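Plestilden Science Centre: Bench Hire, Frequently Asked Questions

Who may hire a bench?
Benches are open to schools, small firms and adult learners in Plestilden and Keritport. Applicants must be registered with the Centre before booking.

How far ahead must a booking be made?
Requests should reach the Bookings Office at least 15 days before the first session.
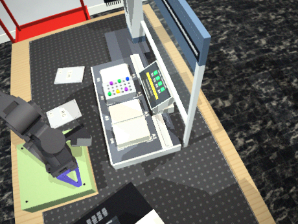
Tray station with coloured pins on a worktable.

What does hire cost?
The standard charge is £52 per session. Members of the Fellura scheme receive one free session each March.

Can a booking be changed?
Changes are accepted in writing up to 3 days before the session. After that, the full charge applies.

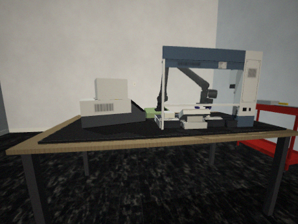

Where should visitors park?
Visitors should use the Ikonen Road car park and enter by the east door. Permits are issued at reception.

Are materials supplied?
Gloves and basic glassware are included. Hirers must bring all other materials and remove them at the end of the session.

Charges valid from April 2023.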